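Subject: Re: [flotberg-users] Drawer task, fingers stopping short of the handle

Hello all, and thanks for the kind words about the July notes!

> We see the same stall at the drawer in Flotberg. The planner says the
> handle is reached, the gripper closes on air, and the run is marked
> as passed. Has anyone found out why?

Yes, I think so, and I'm sorry to say it was our own fault. When we moved the kitchen over from Godo, the drawer pull kept its old collision shape, a plain box, while the visible pull is a curved one. The planner was being perfectly sensible about a handle that no longer existed – it stopped at the box and called it a day.

What bothers me more is the passing mark. Of 903 drawer runs on the Plikgate branch, 22 ended with a closed gripper and a shut drawer, and every one of those was scored as good. If you plan to move anything from simulation to a real arm, please don't trust those scores. A gripper that thinks it holds a handle will pull, and I would hate for someone's hand to be nearby when it does.

I've put in two renders from the kitchen, with the arm over the table and the drawer at the lower right. The second has the gripper next to the silver handle. 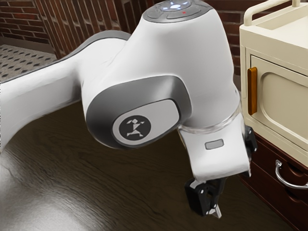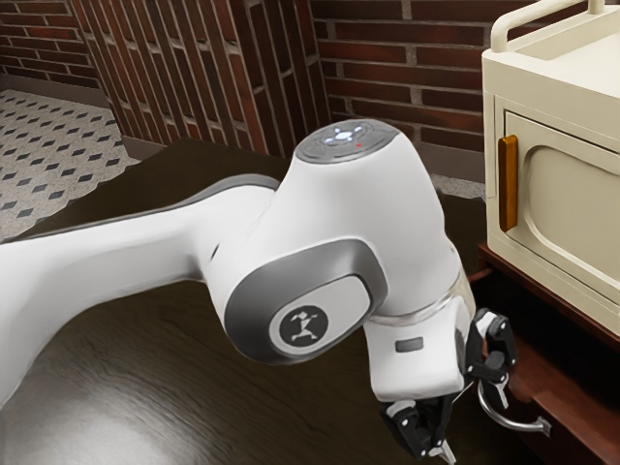

What to do for now

1. Rebuild the collision shape for the pull from the visible mesh.
2. Score a run on how far the drawer has moved, and leave the gripper state out of it. We use 20 mm.
3. Rerun anything you trained on the old scores (I know, I know – ours is still going).

The Rashidi scenes may have the same trouble, but I haven't had a chance to check them. If you have them loaded already, I'd be very glad to hear what you find.

Warm wishes to everyone, and do write if the rebuild gives you grief.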